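Fludar (robot learning method)

Fludar is a training method for two-armed robots that handle everyday dishes.
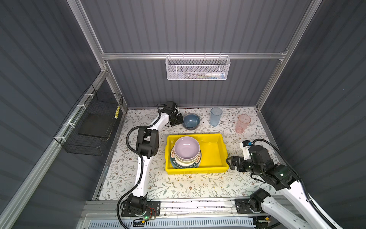
It was developed by Reda Tawfik at the Heltum lab and grew out of an earlier method, Ki, which learned each arm's motion separately. Fludar trains both arms as one system, so that one can steady a tray or make room while the other reaches for a bowl.

Method

A person guides the arms through a task, such as stacking bowls and plates in a tray, and the robot learns from the recordings. Each task starts with 100 demonstrations. The striking part is what comes next – the program looks for moments when the two arms depend on each other and gives those moments extra weight in training. Long, easy stretches of motion count for less. Bowls, cups and plates are swapped between recordings, and patterned tablecloths are used on purpose to make the vision problem harder.

Results

On Itier, a set of 17 table-clearing tasks, Fludar completed 16, a remarkable jump from the 4 that Ki managed with the same recordings. The one failure was a task with nested clear cups, whose rims the cameras often lost. Even more exciting, the trained system could recover from a missed grasp by backing off and trying again from a new angle, a skill it had seen in only a few demonstrations.

See also: Imitation learning, Two-arm manipulation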